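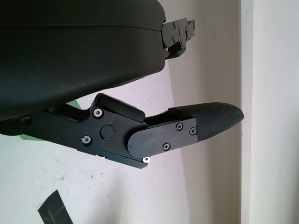

Words and pictures by the Gurnska shop floor blog
Posted 8/30/25

Meet our new bench partner! We started bringing robot arms into the sorting room at Gurnska back in March, and I've been itching to put up a gallery ever since. There are 7 of us on the day crew, and I think every one of us has a favorite part by now. Mine is the fingers. Look at that pad, with its fine crosshatch grip (and the silver screws, which I love for no good reason at all).

What has it changed for us? A lot, and mostly in our wrists and shoulders! The Fliker line used to mean a whole shift of pick, turn, set down, pick, turn, set down. On a busy day that came to some 290 pieces per person. Now the arm takes the plain repeat work and we get to do the checking and the setup, plus the odd jobs that used to wait until somebody stayed late.

It wasn't all smooth. The first weeks were slow and pretty noisy with opinions, and a few of us worried about our hours. Those stayed the same, but the days feel different. You spend more time watching and thinking, and you do miss the chatter when your bench mate moves over to the Lamont side. We asked for 2 short breaks together instead, and we got them. 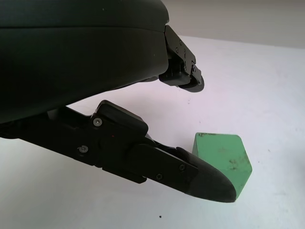 I could watch this kind of work all through lunch, and I have! Small parts are where you really learn how a gripper behaves, and everybody on the crew has had a turn at teaching it a new pick. It takes patience, but the people who swore they were no good with computers have been some of the best at it. They know how a piece wants to be held.

Next up is the Jarkow room, which gets its own arm once the floor is done. More pictures when it does!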